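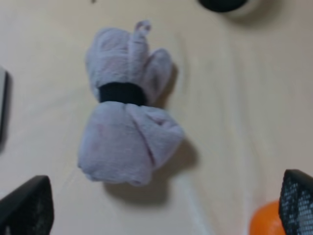
January, by Judit Vass

4.2 Banding the towel

1. Lay the towel flat on a clean table and roll both short sides to the middle.
2. Press the roll together and put the elastic band one time over the center. The black wide band holds best.
3. Pull the fabric out on both sides of the band.

Note: Wash new towels before first banding.

Caution: Do not leave the band on longer than 6 days, it loses the stretch.

Comments

Levente Veres: Can I use hair elastic?

Emiliano Orozco: Mine is 35 inches long, step 1 was hard but ok.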